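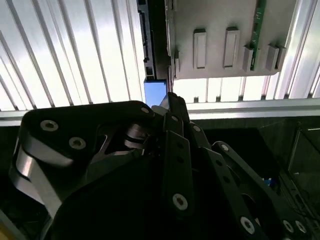

Slots, fins and clips: getting the dust out

I put off cleaning the inside of my old desktop for so long that the fan started to sound like a hair dryer. Ribbed metal is the worst for it – the fluff packs right down into the grooves and a cloth just slides over the top.

Shut everything down, pull the plug, then hold the power button in for a few seconds. Touch some bare metal on the case before you poke around in there.

For the grooves I use a soft 13 mm paintbrush, brushing along the ridges and never across them. Canned air comes next, in short bursts with the can upright. If there's a fan nearby, hold the blades still with a finger. I vacuum up whatever lands on the bench, but I keep the nozzle well away from the circuit boards!

Narrow boards that stand on edge in plastic clips need a gentler hand. Ease the clip back first, lift straight up and hold the board by its edges. Empty slots collect grit too, so give those a puff while you're at it.

My friend Sadia Sandhu swears by an old makeup brush for the corners (washed and bone dry, please). I tried hers in December and went out and bought my own. The whole job takes me 60 minutes with a cup of tea in the middle, and my rag bin takes the rest of the grey.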